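Threads > Robotics > Sim and control

Latest Following Topics Saved Log in

Okay, a long one today, because the preprint is finally out and a few of you asked how the waypoint thing works. Thread!

Short version: we wanted to know if you can train a grasping policy in simulation on cluttered living-room-type rooms and skip most of the random texture stuff everybody does. Wen-hsiung Man and I have been stuck on this since way before July and we have opinions now.

So the usual recipe is domain randomization. You take your sim and you go wild with it: purple floors, zebra walls, lights flying around. The policy learns to ignore all that and (you hope) it works on the real arm. It does work! But training takes forever and you end up with a policy that's kind of timid about everything.

Our version, which we call Cletham (it's a street near the lab, don't look for an acronym), keeps the room looking like a room. Regular floor, regular shelf, books. What we mess with is where the arm starts, where the target is, and what junk is lying near it. So all the variety goes into geometry and almost none of it into paint.

The target is always tiny and red. People keep asking why so small. A big object lets the policy be sloppy, it can come in ten degrees off and still close on something. With a tiny one you find out right away if the wrist is lined up.

We also like putting the target on something flat and thin. A sheet of cardboard is great for this, it's a second surface just a hair above the rug and the depth estimate hates it. Half my early failures were fingers jammed into cardboard lol 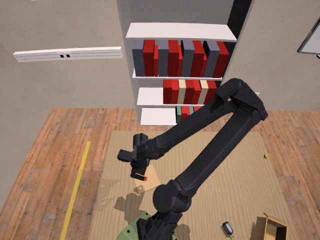
The other thing we changed is how the policy gets to the hover pose. Instead of predicting joint motion all the way down, it picks one waypoint right over the target, goes there, takes a fresh look, and then commits to the descent. So 2 decisions total, where the baseline is making a new one every tick.

That second look is doing most of the work. We ran it with the second look turned off and it dropped to pretty much baseline level. I was a little sad about that, I really wanted the room layouts to be the hero, but ok.

Numbers, since somebody will ask. 1219 evaluation episodes in sim, none of the layouts seen in training. Full method gets 68 percent clean grasps. "Clean" means fingers close on the target and don't touch the surface under it first, so it's a pretty mean metric. If you count ugly grasps too it looks a lot nicer, but I'm not leading with that one.

Training is about 60 hours on our one decent machine. Wen-hsiung got the shadows running cheaper halfway through the project and I will be thanking him forever, because before that I was scheduling my life around the render queue.

Shadows matter, by the way!! I wanted to turn them off. The arm throws big soft blobs on the rug and I figured they were just noise. With them off, the policy got worse at judging height over the target. My guess is it uses them as a cue on the way down, but we haven't tested that properly and the paper says so.

What doesn't work: targets near the rug edge, targets close to anything dark and chunky, and anything where the forearm has to fold back toward the base. The elbow gets way too close to the furniture and the planner just gives up. There's a whole ugly table of this in the appendix, please read it before you email me.

Someone at Stestwood already asked about real hardware. Not yet! I don't want to promise a date. The sim-only result is what the paper claims and that's all it claims.

Layouts and eval scripts go up once I clean out my embarrassing comments. If you want to try it with a different arm, reply here and I'll tell you which config values are secretly hardcoded (it's more than one, sorry)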